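Paid participants wanted: does practice in simulation carry over to real cloth?

Gatama is looking for 28 people to take part in a study of robot cloth handling. The sessions run through April at our Skirport building. You do not need any background in robotics, and we would slightly prefer it if you had none.

Several groups, ours included, have reported that a robot arm trained only in simulation can pick up and spread a crumpled cloth nearly as well as one trained on the real thing. Our own figure was 100 trials with a success rate we were pleased with at the time. Natália Figueiredo, who joined us after that report went out, asked who had decided what counted as a success. The answer was the people who wrote the training code. They had also crumpled the cloths.

We no longer think that result should be quoted without a check from outside, and this study is the check.
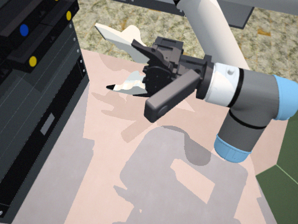

Simulated cloth is well behaved. It has the weight and stiffness we typed in, and it does not pick up lint, stretch along one side or cling to itself after a wash. A policy called Motska learned everything it knows from cloth of that sort. We want to know how it copes when the cloth has been dropped by someone with no stake in the outcome, and whether that person would call the finished job acceptable.

What you would do

You will crumple and drop cloths on a table however you like, then step back while the arm makes its attempt. Afterwards you score the result on a scale from 1 to 7. You will also score replays from the simulator. We will not tell you which version of the software is running, and the person in the room with you will not know either.

Please score harshly if you feel like it. We have had enough polite scores from colleagues.

Who can apply

You must be 18 or over, able to stand for short periods, and comfortable reading instructions in English. Past and present staff of Gatama or Gwilliam, who supply our simulation software, cannot take part. The same goes for members of their households.

Time and payment

One visit of two hours, breaks included. You will be paid £106, and you keep the full amount if you decide to stop early. Travel within the county is refunded on receipt.

What happens to the results

We will publish the scores whichever way they fall, along with the scoring sheet and the analysis plan, which has already been fixed. If the carry-over turns out to be weaker than we claimed, the earlier report will be corrected.

How to apply

Write to Nia Powell, study coordinator, at the Skirport office by 12 January 2024. Give your name, your age and the times of day that suit you. Places are drawn by lot from all suitable applicants, so applying early gives no advantage.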